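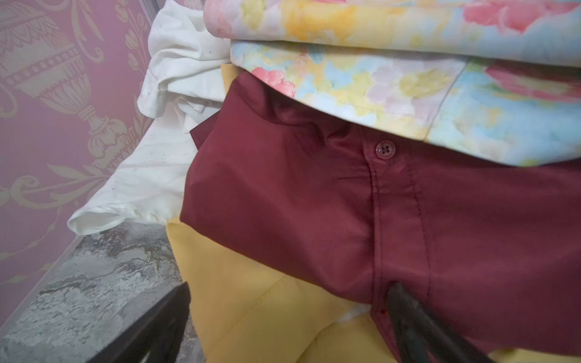 The pile as it stands: maroon button shirt, floral print over it, white to the left.

Sorting a small mixed load: maroon, white, pastel floral and one red
Laundry & Fabric Care > Washing > Color transfer

e_dolan
I have one small load and would prefer to run it as few times as possible. Contents: a maroon shirt with a smooth face, a pastel floral print, a white piece, a tan piece and a red cloth with a fuzzy surface. The machine is a Tanport front loader, spin adjustable in steps of 200 up to 800 rpm. Tap cold here is about 60 F in January.

Current plan is two loads. Load A is maroon and red. Load B is white, floral and tan. Both cold, short cycle, liquid detergent. I am not certain where the floral belongs. The ground color is pale, but there are coral and pink areas in it and I have had a coral print bleed onto white before.

Questions are whether the floral can go with the white, and whether the red can go with anything.

szuyu_y
Test before you sort. Dampen a white cotton swab, press it on an inside seam of each colored item for a full minute, look at the swab in daylight. Seam allowances hold more loose dye than the face of the fabric because they get less abrasion and less rinsing. If the coral area gives you nothing on the swab, the print is safe with white in cold water.

The maroon needs its own test. Wine shades are often mixed from more than one dye, and the components do not necessarily come out at the same rate. A swab that reads faint pink still counts as a fail.

ruth_guzman
Disagree with the single-minute press. It only picks up dye that is already sitting on the surface. A garment in a drum is under water, with surfactant, for most of an hour. Use a drop of your actual detergent in the swab water and leave it under a weight for ten minutes. I have had pieces pass the quick test and fail the long one.

Also, tan does not belong in Load B by default. Tan shows pickup less than white does, so it tolerates more, but it can be a donor as well. Test it with the others.

szuyu_y
Ten minutes with detergent will get color off nearly anything red. You end up with a wash load per garment. The test should predict transfer at the dilution in the drum, and a drop of detergent on a swab is far above that.

ruth_guzman
Then dilute it. One teaspoon in a quart of water is close enough. My objection was to plain water, not to the time.

e_dolan
Tested with the diluted detergent, ten minutes. Floral clean on both the coral and the blue. Tan clean. Maroon faint pink. Red obvious.

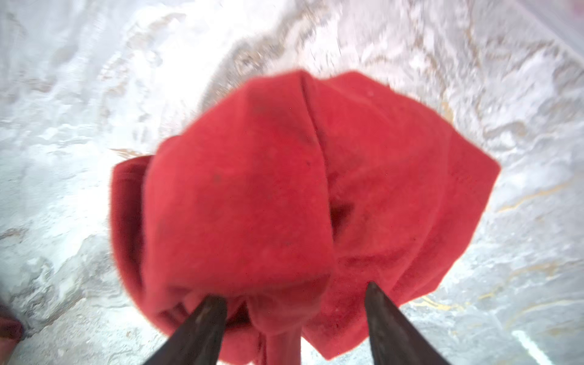 Load A is where I have doubts now, and dye is only half of it. A napped or looped surface gives up fiber as well as color, and a smooth dark shirt displays every fiber it collects. The red cloth has that kind of surface, fuzzy and matte, and it already has a couple of small dark specks on it that look like lint or dust. Whether it is fleece or a soft terry I can't say, as it has no label left. So the transfer could go both ways: red fuzz onto the shirt, and whatever the cloth has collected onto everything else.

ngan_ling_t
Wash the red alone. The question of fleece or terry matters for drying and for softener, less so for sorting. If it is polyester fleece the dye is probably stable and your swab result would surprise me. An obvious result suggests cotton or a blend with some cotton in it, though that is an inference and not a test.

If you want to know, pull one fiber from an inside edge and look at it under a loupe. Terry has loops unless it has been sheared. Fleece has no loops and no woven ground.

szuyu_y
Agree on red alone. Small load though. On most front loaders a single cloth will not balance and the machine skips the final spin. Either hand wash it or add old towels in a dark color.

e_dolan
Hand wash then. The Tanport does refuse the spin with one item, it tumbles back and forth a few times and stops at 200.

cheukhei_s
Has anyone suggested color catcher sheets? I put an Ustel sheet in with everything and no longer sort by color, only by weight. No transfer in the last two years that I have noticed.

ruth_guzman
Sheets trap some of the dye that is free in the water. They do nothing for contact transfer, where wet fabric is pressed against wet fabric. Most of the pink patches I have seen came from a load left sitting after the spin, and a sheet would not have prevented those.

cheukhei_s
I empty the drum promptly. That may be the reason it works for me. I would still use one for the maroon with a faint result.

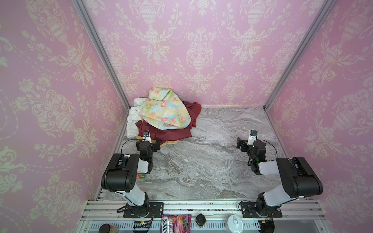

e_dolan
Revised plan, then. The white, the floral and the tan go together, cold, 800 rpm. Maroon goes alone with two dark towels, turned inside out, buttons closed, one sheet, 600 rpm. Red by hand in the sink, rinsed until the water is clear.

One remaining point. I normally leave things in a heap until I have time for them, with the white tucked under or against the colored pieces. Does that matter while everything is dry?

ngan_ling_t
Dry, very little. Some crocking is possible from heavily dyed fabric under rubbing, but a resting heap does not rub. Damp is a different case. If anything goes on the pile slightly damp, move the white off it.

I would open the buttons, by the way. Closed buttons put the strain on the buttonholes when the shirt fills with water.

ruth_guzman
Open the buttons, yes. And 600 is more than that shirt needs. A smooth fabric sets creases in the spin, and the folds along the placket are the tedious ones to press out. I would use 400 and accept a longer time on the hanger.

e_dolan
400 it is, buttons open. Running the pale load first.

szuyu_y
Check the door gasket before the white goes in if your previous load was dark. Wipe the fold at the bottom with a white rag.

e_dolan
Wiped. Gray lint, no color on the rag. Load started.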